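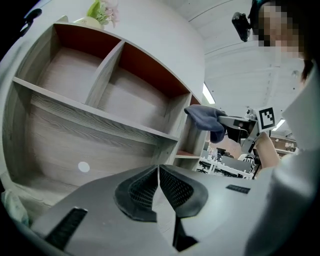

Reading Room Diary

8 June 2025

The Motirthorpe reading room was closed to the public today so that the local history collection could be put in order before the July opening. The Qureshi bequest, received in the winter, has now been listed in full. It comprises parish magazines, rent books and a run of the Flernivham almanac which ends in 2000. There are gaps in the almanac, the longest being 9 years, and readers will be told of these at the desk.

The morning was given to the rent books. Several had been tied with string too tightly and the covers were marked. They have been laid flat under clean card and will remain so for the present. Loose receipts were placed in envelopes, with the page number pencilled on each.

After lunch the order of the shelves was discussed. It was agreed that books should stand by parish and then by date, as at Custach, and that large volumes should lie on their sides on the lower shelves. The older practice of shelving by colour of binding is discontinued. 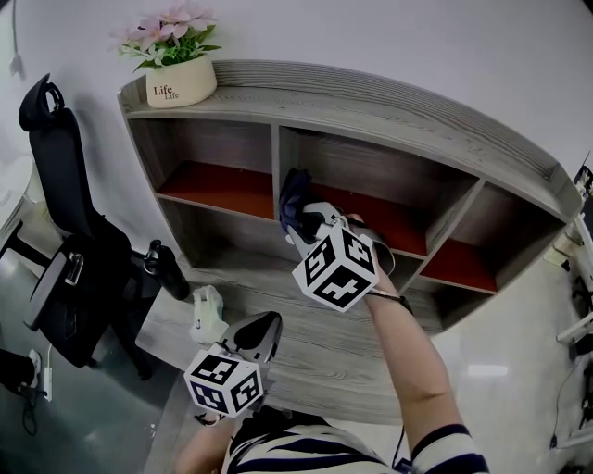
The low cabinet, with flowers at the left end.

A letter was received asking whether the magazines may be copied. The reply states that copies may be made by staff at 40 pence a sheet, and that no volume may be opened flat on the glass. A second letter, concerning a christening at Flernivham, has been held over until the registers can be consulted.

The room was locked at five. The key to the map drawer has still not been found.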